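Residence Journal
Category: Household & Collections > Staff Diary
6 min read

February, morning

The sorting of the dressing table and its contents was resumed at nine, following the interruption caused by the delivery of linen. The east bedroom was too dim for the purpose, and permission was obtained from Ms. Işık to continue at the large table downstairs. The table was covered with a towel before any article was set down upon it, in accordance with the practice adopted last winter, when a clasp left a scratch in the varnish of the writing desk.

It is recorded that the household of the late Mrs. Branach has been in our care for 40 days. In that period the books, the kitchen china and the greater part of the outdoor clothing have been entered in the register. The register stood at 281 entries when it was opened this morning. Personal accessories were deliberately left until the family had confirmed which of them were to be kept together. That confirmation was received in a letter from Mr. Damian Fuchs, a nephew, and was read aloud to all staff present.

The letter makes the following requests. Hair accessories are to be kept as a group and offered first to the granddaughters. Bead necklaces are to be examined for worn thread before they are passed to anyone. Watches are to be kept with their own straps, even where the strap is not the original. Garments with metal fittings are to be stored apart from knitwear. No article is to be discarded on grounds of wear alone.

Mr. Chiba asked whether the last request extended to elastic that has lost its stretch. I replied that it did, and that such items should be entered with the word "slack" in the remarks column. He expressed the view that this would produce a large number of slack items. The point was noted and the instruction stands.

Work began with the hair accessories. A large proportion of these are fabric scrunchies, in prints of every kind, and it was soon clear that the existing form was poorly suited to them. The form provides for "material," "closure" and "maker." A scrunchie has no closure, and very few carry a label. After some discussion we agreed to enter the ground color first and the pattern second, so that a plaid on white and a dot on white would not be confused by a reader who has only the register before him. Lace pieces are to have their own line. Clips are to be listed last, and beaded clips are to be laid flat.
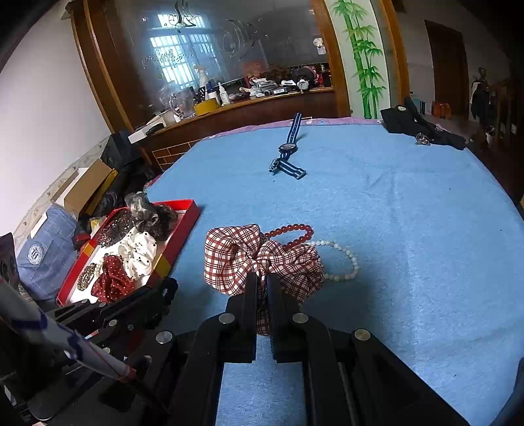
The question of the beads occupied the remainder of the morning. Ms. Noguchi, who has the best eyes among us for this work, advised that dark and pale strands should not be left in contact once they are put away, as they catch on one another and the thread takes the strain. Each strand is therefore to be given its own square of tissue, folded twice and marked in pencil. I have refrained from entering any strand as pearl. The word "pearl-like" will be used in the register until a jeweler has given an opinion in writing, and I ask that my colleagues observe the same caution in conversation with the family, who may otherwise form expectations.

Fabric watch straps are to be brushed only. They are not to be washed. Mr. Matsuda proposed that the strap and the watch be entered under two numbers, on the ground that the strap may be replaced at a later date. I considered this at some length and declined it. Mr. Fuchs's letter is plain on the matter, and a single number with a remark will serve. Mr. Matsuda has asked that his proposal be recorded, and it is recorded here.

A short pause was taken at noon. Ms. Işık provided soup and the remaining half of a seed cake, for which the staff wish to express their thanks.

February, afternoon

Work continued from one o'clock. The black clothing was taken up next. It had been my intention to complete this category in a single sitting, but the metal fittings require more attention than had been allowed for. Chain clasps are liable to mark the cloth on which they rest when a garment is kept folded. They are to be wrapped in tissue and turned outward. Badges and emblems are to remain attached. If a badge is found to be loose, it is to be secured with two stitches in matching thread and the repair noted, with initials, in the remarks column.

A disagreement arose concerning the storage of the hair accessories. Mr. Chiba favored a set of divided trays, which he has seen advertised by the firm of Forker. Ms. Noguchi favored leaving them in a plain box, as the granddaughters would recognize them more readily in that form and might prefer to look through them by hand. I find myself in agreement with Ms. Noguchi. It is my recollection that Mrs. Branach disliked compartments and said so on more than one occasion, most memorably with regard to the cutlery drawer. No trays will be ordered.

The elder granddaughter, Ene, telephoned at three to ask whether a particular scrunchie had been found. She described it as one her grandmother wore when gardening, and could say only that it was "checked, or possibly striped." I informed her that all checked and striped examples would be set aside for her inspection and that she need not decide by telephone. She was much obliged. She also asked after the cat, Mista, who is in good health and has been excluded from the sorting room on account of the beads.

Matters outstanding at the close of the day are the cleaning of the clips, the written opinion on the pale beads, and the second drawer of the dressing table, which remains locked. The key labeled for that drawer does not fit it. Ms. Işık believes that the correct key may be among those hanging in the pantry, and will try them tomorrow before breakfast.

I must add one personal observation, although this diary is not ordinarily the place for such remarks. I had supposed that the jewelry would be the difficult part of this house. I was more affected by the hair ties. Mrs. Branach wore one at her wrist on every day that I was in her service, and would take it off to put up her hair before she opened the mail. I did not mention this to the others, and the afternoon's entries were completed in the usual manner.

The register was closed and signed at five. The tissue is running low and a further supply has been requested.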